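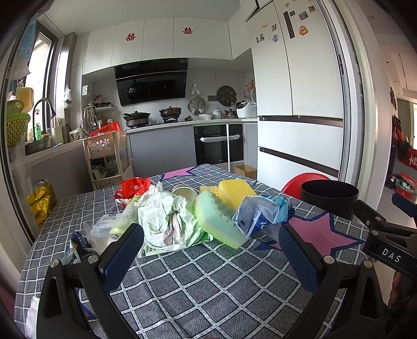

Do I need permission to clean up the creek behind my house?
Picking up litter by hand from your own bank is fine in most towns. The moment you want to move soil, cut live trees, or pull out a log that sits in the water, call the town engineer or the county conservation office first, and if the far bank belongs to a neighbor, knock on that door too.

How to Clear a Small Stream and Keep It Clear
By Jussara Lopes
Mar 18, 2018

I have lived beside Nerareck Brook long enough to have made nearly every mistake there is to make with a backyard stream, and I'm happy to pass them along so you can skip a few! My stretch is 173 feet from the footbridge to the culvert, which doesn't sound like much until you are standing in it in borrowed waders with a rake. What follows is the way I do it now, after a good deal of advice from people who know more than I do (and some from people who don't).

You will want:
Waders or tall rubber boots
Heavy work gloves, the kind that go past the wrist
A bow rake and a long-handled potato hook
A bow saw or loppers
Contractor bags
A bucket with a lid for glass and sharp metal
A wheelbarrow, and somebody to push it back up the hill

Step 1. Walk the whole stretch first
Leave the tools in the garage for this one. Go out on a dry day, a couple of days after rain, and walk from the downstream end to the upstream end with a notebook. Write down where trash has caught, where the bank is bare, where the water has started to cut sideways, and where it is backing up. I like to tie a bit of bright ribbon on a branch at each trouble spot, and then of course I have to remember to collect the ribbons afterward, so put that in the notebook too.

Look at the culvert or grate if you have one. Ours is a plain iron grate that the township put in long before I moved here, and it takes in everything: leaves, tennis balls, half a lawn chair one spring. If the grate is public property, you can usually rake the loose leaves off the front from the bank, but please leave anything bigger to the road crew and just report it.

Step 2. Sort what you found into stay and go
This was the hardest lesson for me, being a tidy sort of person. A lot of what looks like mess is doing the stream some good. Logs that are dug into the bank slow the water down and give the minnows somewhere to hide. Small leaf packs feed the insects. Leave those be.

What goes is trash, of course, along with lumber and fencing, yard waste that someone has dumped, and loose branches that are plainly about to ride down and lodge in the culvert. If a log is wedged crosswise and the water is pushing around it into the bank, that one is worth a phone call.

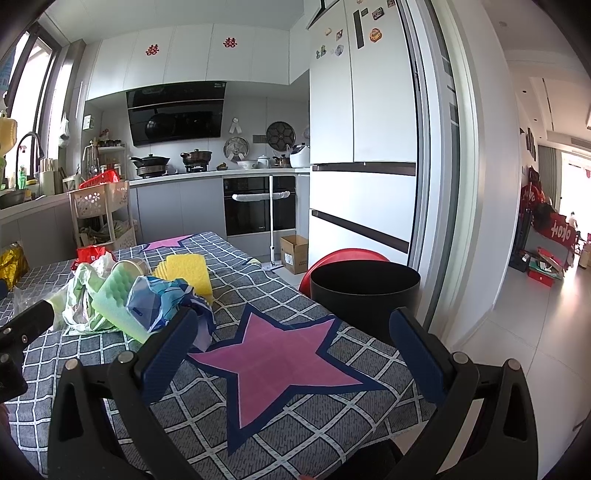 Step 3. Pick your day
Low water is what you're after. July is my favorite month for it here, when the brook drops to my ankles and the water is pleasant to stand in, but ask your county office whether there are fish spawning dates you need to stay clear of. Check the forecast for the whole area upstream, too, as a storm a few miles off can bring the water up under a perfectly blue sky. Never go in alone, and never go in when the water is over your knees or moving fast enough to tug at you.

Step 4. Work from the bottom up
Start at the downstream end, so that the mud you stir up drifts away from where you are headed and you can see your feet. Pull trash first and pile it well up the bank, above the highest line of dried leaves and twigs. That line is how far the last flood reached, and anything you leave below it will be your downstream neighbor's problem by fall.

Take branches out one at a time, beginning with whatever is on top. A tangle can hold a surprising amount of water behind it, so stand to the side of it and go slowly. Cut long pieces into shorter ones on dry ground, where you have proper footing.
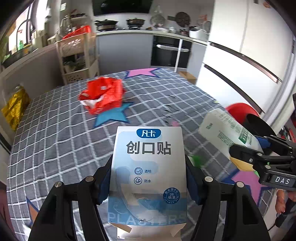
LAWN & WATER: AFTER THE CLEANUP

Step 5. Cover the bare spots
Bare soil on a bank will be in the stream by the next big rain. For shallow slopes I use straw and a native grass mix, with live willow stakes pushed in at the waterline while they are dormant. For a steeper piece I used Trultari, a woven mat that pegs down and rots away as the roots take over. One roll cost me 251 dollars and did the whole bend, with a scrap left for the side of the compost heap.

My neighbor went with Femora seed blend on her side and it came in thick and lovely, so I won't pretend mine is the only way to go about it. Whatever you plant, stop mowing it. A strip left shaggy along the top of the bank does more than anything you can buy, and after the first summer you quit noticing that it's untidy.

Step 6. Keep a little log
After each heavy rain, walk down and have a look. Note the date, the water level against some fixed mark, and anything new that has caught. Tam, the free notebook app, works nicely if you like your phone, though mine lives in a kitchen drawer on paper.

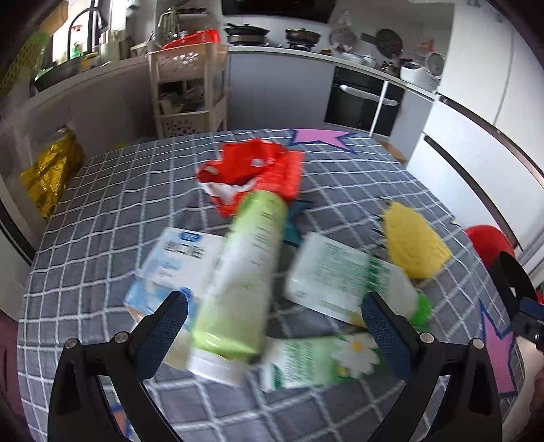
Where should I put all the wet leaves and branches?
Well above the flood line, on level ground, or out at the curb if your town collects brush. Clean leaves can go straight on the compost, but bag anything mixed with litter and send it out with the trash.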